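Tiempo de lectura: 6 min

4. Fundas y prendas de tela sobre la bancada Usau

La bancada Usau se entrega sin fundas. Si aun así su centro ha decidido comprarlas, o si tiene que retirar chaquetas y telas de los asientos al cerrar la sala, siga este apartado. El distribuidor asegura que una funda de tela alarga la vida del tapizado. No hemos visto ningún ensayo que lo demuestre, y en la sala de Westthorpe las costuras se abrieron igual, con funda y sin ella.

4.1 Antes de empezar

1. Compruebe que la bancada está fija. Empuje el extremo del reposabrazos; si se mueve, vuelva al apartado 2 y apriete los anclajes.
2. Pase un paño seco por el asiento y por la unión con el respaldo. La arenilla que queda debajo de la tela raya más que cualquier pantalón.
3. Vacíe los bolsillos de la prenda, si los tiene.

NOTA: El catálogo habla de «ajuste universal». Mida de todos modos. Ninguna de las fundas que probó Noemí Esquivel encajaba a la primera, y la más cara tampoco.

4.2 Colocar o retirar la tela

4. Trabaje de frente al asiento, con las dos manos. Tirar de una esquina con una sola mano deforma el dobladillo.
5. Sujete el pliegue superior con una mano y pellizque la tela un poco más abajo con la otra.

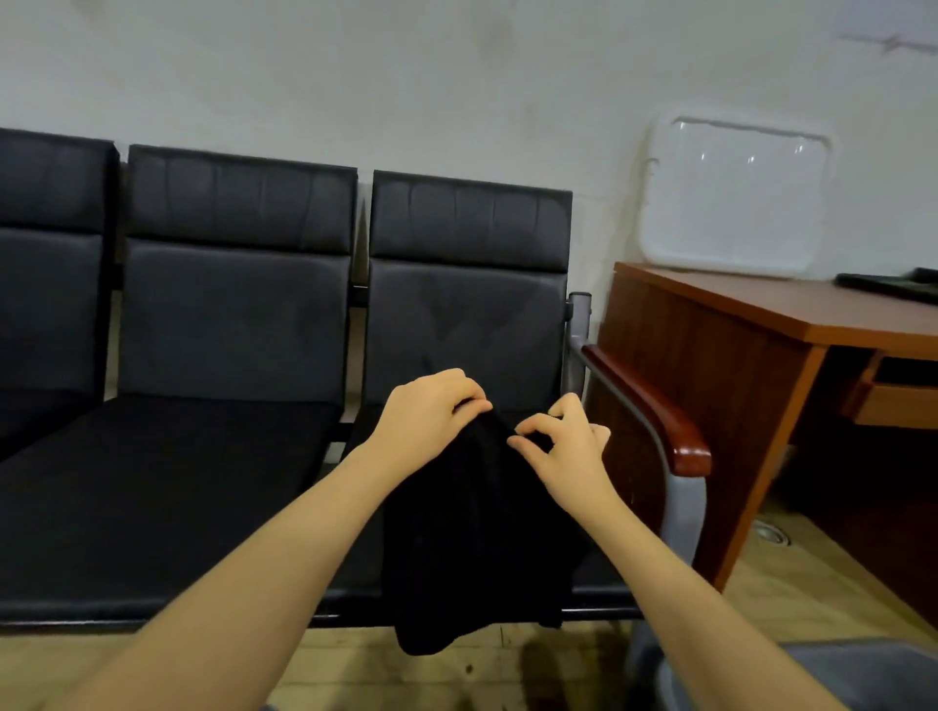
Fig. 4. Tela negra sobre el asiento, sujeta con ambas manos.

6. Para retirarla, levante primero la parte que cuelga por delante y recójala hacia usted. No la arrastre sobre el borde.
7. Para colocarla, extienda la tela desde el fondo del asiento hacia el borde delantero y alise con la palma. Quedarán arrugas. El folleto las niega — nosotros dejamos de pelearnos con ellas.
8. Revise la caída frontal. Si la tela llega al suelo, dóblela por debajo del cojín.

PRECAUCIÓN: No use alfileres, grapas ni cinta de doble cara. Los agujeros en el tapizado no se reparan, por mucho que el kit Silgate prometa lo contrario.

PRECAUCIÓN: La tela negra sobre tapizado negro se distingue mal con poca luz. Pase la mano por cada plaza antes de dar la sala por recogida.

4.3 Mantenimiento

9. Lave la tela aparte, en frío, y séquela del todo antes de volver a ponerla.
10. Limpie el respaldo con un paño apenas húmedo, siguiendo las costuras. Nada de abrillantadores: dejan el asiento resbaladizo y la tela se desliza.
11. Anote el cambio en la hoja de la sala. Kylie Waaka propone renovar las fundas cada 1000 usos; el fabricante dice 3000, cifra que nos parece optimista y que no explica en ninguna parte.

NOTA: Si la tela se desplaza cada vez que alguien se levanta, retírela. Un asiento algo gastado molesta menos que una funda hecha un ovillo.

Apartados relacionados
Anclaje de la bancada a la pared
Sustitución de un cojín de asiento
Reposabrazos: holguras y ruidos
Tapizados Brynjólfsdóttir: qué cubre la garantía

Contacto: mantenimiento de salas, extensión 1467 | © Usau. Todos los derechos reservados | Volver arriba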